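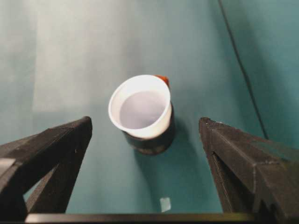 Radovdale Oral History and Parish Map Project
Progress report to the Berura Fund, second reporting period
May 2009

1. Where we are

The project is behind on the map, ahead on the recordings and level on the money. When we applied, we predicted the reverse on all three.

Your form asks us to report against the outputs in the original application. We have done that below, in your order, except that outputs 3 and 4 have been combined. They were always the same output. We split them in the application because the form had four boxes.

2. Recordings

We promised 300 interviews with people who lived or worked in the valley before the reservoir. We have 344. The extra ones are the result of interviewing one member of a family and then hearing from the others, who wished to correct the first. In several cases the correction runs longer than the original. All versions are being kept, and the catalog cross-references them so that a listener can follow an argument about the position of a gate through three households.

Sound quality is good on most of them. The early batch has a hum on it, traced to a refrigerator in the hall kitchen, and we now unplug it before each session. It was left unplugged once overnight. The dairy goods have been replaced out of the contingency line (see section 5).

Transcription is slower than we would like. An hour of speech takes a typist most of a day, longer if the speaker is from the top end of the valley, where place names are swallowed whole. Just over half the interviews have a full transcript. The rest have a one-page summary with times marked, good enough for most uses and fairly dull to read.

3. The map

The aim was a single large map showing every field, lane, well and building by the name people used for it. We estimated 3,000 names. So far we have 2,234, and the rate has dropped off badly, as the easy ones came in during the first winter.

Part of the trouble is that fields did not hold still. The piece of ground marked Lower Honey on the 1920s survey was called Back Acre by the people who plowed it, the Wet One by the people next door, and something we have entered in the index but will not be printing by the man who tried to drain it. We had planned on one name per field. We now allow as many as the evidence supports, with the oldest in heavier type. The printer has asked us to reconsider the size of the sheet, and we are reconsidering it.

The lanes are finished. The wells are finished apart from those now under water, for which we are relying on memory and one very good set of parish accounts. Buildings will be done by the end of the summer. We said that last summer too, but this time the barns have been visited.

4. Public events and schools

We ran the listening evening in November as planned. Attendance was higher than expected and the chairs were not. People stood at the back, and a good many stayed well past the advertised finish to go over the draft map with pencils. We had put out pencils. In hindsight we should have put out a second map. The first can still be read in places, and most of the new names for the northern parishes came off it.

The school sessions went well. Children from the upper grades interviewed older relatives using a question sheet we had written, and then, very sensibly, ignored the sheet. Their recordings are among the liveliest we hold. A short selection is ready for the website once the permission forms are all back. Two families have still to return theirs.

5. Money

Spending stands at 71 percent of the grant with 70 percent of the time gone. We would like to claim this as planning.

Travel is over budget. The project car, an elderly Honda, needed a new exhaust after the track to the old quarry cottages, and the track has since been removed from the visiting list. Equipment is under budget, as the second recorder came secondhand and works perfectly. We ask permission to move the difference from equipment to travel. No change to the total is requested.

Catalog software has been the one real disappointment. We moved to a package called Storno on the advice of our first consultant. It would not accept a place with more than one name, and as section 3 will suggest, this was a difficulty. We went back to a spreadsheet in February. Nothing was lost except the license fee and some patience.

6. Next period

Finish the buildings. Transcribe the remaining top-end interviews while we still have a typist who can follow them. Agree on a sheet size with the printer. Hold a second map evening, with two maps.

The remaining risk is Lower Honey, where a fourth name was reported last week. A visit has been arranged.

Invoices and the full budget table are attached separately.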